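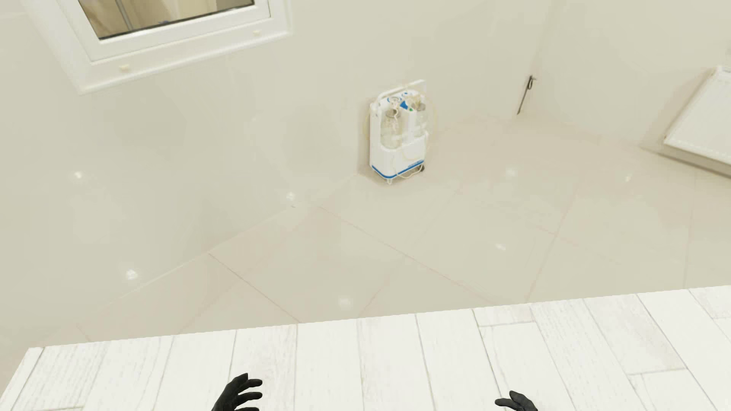
Print this page | E-mail this page
Search the guide Go

Part 3: Getting the hands ready in the practice room

Okay, you've got the Nimton hand kit installed and the practice room loads without errors. Nice! I'm going to walk you through the start-up the way I do it at my own desk, and I've done it enough times now to have opinions.

1. Open the Plenus control panel and pick "Medical room, suction unit". There are a few rooms with similar names, so read the whole line before you click (I've loaded the wrong one more than once).

2. Leave the view tilted down for now. You want both hands reaching in over the white planks, with the suction machine back against the wall. If you only get one hand, press Reset View and wait for it to reload.

3. Set finger speed to 30. The slider goes all the way up to 200, and yes, it's tempting, but please don't start there!

4. Open and close the left hand, then the right. Keep them well apart while you do this.

Note: the right hand often sits lower in the view than the left. That's fine. Leave it alone until step 6.

5. Move each hand forward a little at a time and stop before the far edge of the planks. We'll get to the suction machine in Part 4, and I'd really like you to be comfortable with stopping first.

CAUTION: If you're running the real hands from the same panel, switch the output to "Screen only" before step 4. Ifor Voyle at Wallner asked me to put this in bigger letters and I couldn't work out how, so please read it twice.

6. Click Level Hands. Both wrists should settle to the same height. If one keeps drifting, type 218 in the wrist offset box and click again. My older set needed 310, so try that next.

7. Save your setup under a name you'll recognize.

Note: shiny spots on the floor and walls come from the room lights. You can turn reflections off under Display, and a slower computer will thank you for it.

Still stuck? Write to Andri Brunner on the Stutbridge help desk and attach your saved setup.

E-mail this page | Print this page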